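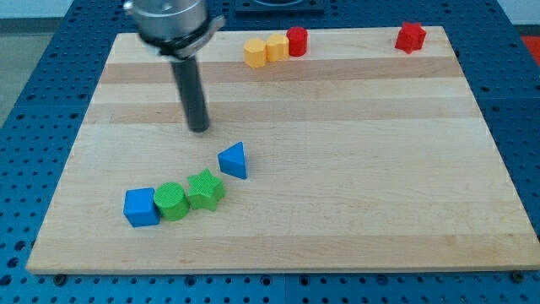 Tábua de bordo, tiras claras e mais escuras.

Fio sobre óleo em tábua de cozinha, porque me perguntaram três vezes em agosto.

1/ Uso óleo mineral de grau alimentício. Azeite e óleo de soja ficam rançosos dentro da madeira e o cheiro não sai mais.

2/ Tábua nova leva mais óleo. Passo uma demão à noite, deixo até de manhã, tiro o excesso com pano velho e repito. Paro quando a madeira não puxa mais.

3/ Lixa: 100 só se tiver corte fundo. Depois vou subindo até 800. A Dayana Lozano para bem antes e as dela também ficam boas.

4/ Entre uma lixa e outra, pano úmido. A fibra levanta, espera secar, lixa de novo. Quem pula essa parte fica com a tábua áspera na primeira lavada.

5/ Cera de abelha é opcional. Compro a da Procházka, em pastilha, e derreto em banho-maria com o óleo. Uma parte de cera para quatro de óleo.

6/ Lavar: esponja, detergente neutro, secar em pé. Lava-louças nunca — a cola das emendas abre.

7/ Mancha de beterraba sai com sal grosso e meio limão. De cúrcuma, comigo, nunca saiu inteira.

8/ O Kári Hallgrímsson perguntou de bambu. Mesmo óleo, só que absorve menos.

9/ Amanhã posto sobre tábua empenada.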